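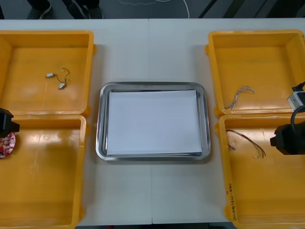 I have moved house four times as an adult, and every single time I have carried a shoebox of mystery cords with me. You know the box. Mine has a charger for a phone I lost on a bus, three things that might be for a printer, and one little black wire with a white connector on each end, looped over on itself like the one lying in the upper left yellow bin, that I am completely sure belongs to something important. I don't know what. I've owned it for 11 years. And I would like to make the case, against every decluttering book my sister has ever mailed me, that I'm right to keep it.

The argument for tossing stuff goes like this: if you haven't touched it in a year, you don't need it. Fine for pants. I'll give them pants. But a cord isn't pants! A cord is half of something, and the other half could be anywhere in the house, in the attic or behind the dryer, perfectly good and waiting.

Last May my Kerbridge radio quit. It's an ugly thing, I bought it at a yard sale, and I listen to ball games on it while I do the dishes. The repair counter at Suvside wanted more than I paid for it just to open the back. So I took it to my neighbor Rizwan Swati, who has fixed things on our street for as long as I've lived here, and he poked around in it and said the lead to the speaker had gone bad, did I have another one. Did I! I went and got the shoebox. We were at his kitchen table for most of an evening going through it, and yes, one of them fit (not the little black one, which is still a mystery).

Now, I know what this costs me. A closet shelf, mostly. My husband would add his patience. And I do see how it goes wrong — my aunt kept margarine tubs, 200 of them at the end, and I was the one who hauled them out. So I have a rule, and the rule is one box. When the lid won't close, something goes.

What bugs me about the clean-shelf people is how easily they say "you can always buy another." You can't always. Kerbridge doesn't sell that lead, I checked. You can buy another radio, sure, and so can everybody else, and all the old ones go to the dump with one bad wire in them. I'd sooner have the messy closet.

My sister says I'm going to be buried with that box. She's got a drawer of her own, by the way, she just calls it the junk drawer and doesn't let me look in it.

11 comments · 500 shares

Get new essays by email. You can unsubscribe at any time.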